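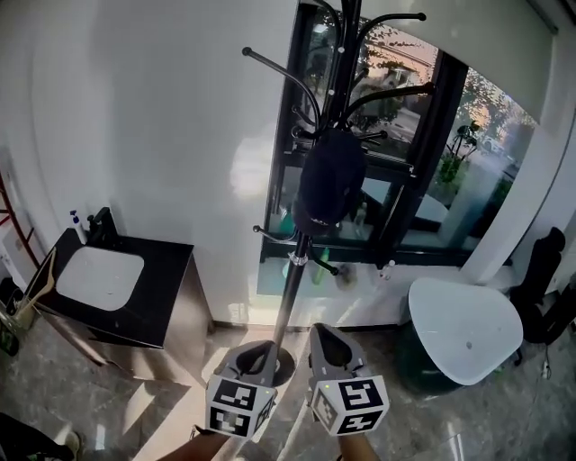
Figure 7.1 Freestanding coat rack with curved upper arms, a pole collar carrying two short hooks, and a round base. A cap hangs just below the upper arms.

Chapter 7
Freestanding Storage in Small Rooms

7.1 Scope of the chapter

Chapter 6 dealt with storage fixed to a wall. In many small rooms, wall fixing is ruled out by tile, glazing, thin partition board, or the terms of a lease. The furniture considered in this chapter carries its load to the floor through its own frame and depends on its base for stability. It includes coat racks, valet stands, rolling garment rails, and ladder racks that lean but are not fastened.

The coat rack is treated first. It has one vertical member, a small number of arms, and a base, and its behavior under load can be worked out with the methods of Chapter 2. Garment rails, which have two uprights and a shared crossbar, are taken up in Section 7.5.

7.2 Terms

The following terms are used throughout the chapter.

Pole: the vertical member. It may be a single tube or several tubes joined end to end.

Collar: a ring or sleeve on the pole that carries one or more hooks. In Figure 7.1 the collar is silver and the pole is black, so the two are easily told apart.

Crown: the group of arms at the upper part of the rack. The arms may be straight or curved. A ball or other rounded tip reduces marking of fabric at the point of contact.

Lower hooks: short arms set below the crown, used for bags, umbrellas, and children's coats.

Reach: the horizontal distance from the center of the pole to the point where an item hangs.

Base radius: for a round base, the distance from the center of the pole to the edge of the base. For a base with separate feet, the shortest distance from the center of the pole to a line joining two neighboring feet is used instead.

7.3 Load and tipping

A rack tips when the moment of the hung load about the edge of the base exceeds the moment of the rack's own weight about the same edge. If the reach is no greater than the base radius, a hung item at rest cannot tip the rack on a level floor. If the reach is greater, only the excess of reach over base radius acts to tip it.

Height does not enter the calculation for a load at rest. It matters when a load is pulled sideways, as happens when a sleeve catches or a coat is dragged off an arm. A sideways pull at the crown has a longer lever than the same pull at a lower hook. Heavy bags are therefore assigned to the lower hooks and light items to the crown. A cap or a scarf may be placed at any level without a check.

Loads should be placed in opposite pairs. Where the number of items is odd, the lightest item is left unpaired.

Worked example. The Tunesholm rack has a base radius of 13 cm and a reach at the crown of 46 cm. The excess reach is 33 cm. The rack weighs 6 kg, and its center of mass lies on the axis of the pole. Its restoring moment, expressed in kilogram-centimeters, is 6 × 13 = 78. The greatest single load that may hang from one arm is 78 ÷ 33, or 2.36 kg. Sulemana and Parri recommend working to half of this value, which gives 1.18 kg. A winter coat will often exceed that limit, and the rack should be loaded in pairs or given a heavier base.

7.4 Placement

A rack near a washbasin should stand beyond the reach of splashed water, with its longest arms clear of the faucet and the user's elbows. A rack in front of a window must leave any opening sash free to move. Coats on the crown will reduce daylight, and the lower hooks should be used first where this is a concern.

Hard floors allow a flat base to sit evenly, but a smooth surface also lets it slide. A thin felt or rubber ring under the base is sufficient. On carpet, the pole should be checked with a level after the pile has settled under the weight of the rack.

Loose hangers do not belong on the edge of a counter. They are returned to a rail or hung from a lower hook.

Exercise 7.1 Repeat the worked example for a base radius of 23 cm, keeping all other values unchanged.

© Gromorley Technical Texts. All rights reserved. | Contact | Back to top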